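4.2 What the letters told us

I'll admit I came to the Kassab family papers for the money story, and then got completely hooked on the aunts! Tala Awwad and I read 706 of the 998 letters, most of them sent home to Pustby after the knitwear shop opened in Lumberg, and the shop barely comes up for pages at a time (weddings, yes, and a long feud over a stove).

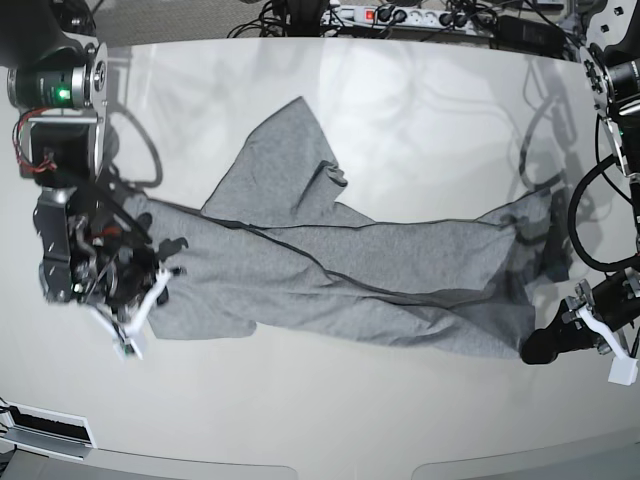
Figure 5. Gray knit garment.

The gifts start later. By February the family was already paying school fees for two cousins, and I think that's where the foundation really begins.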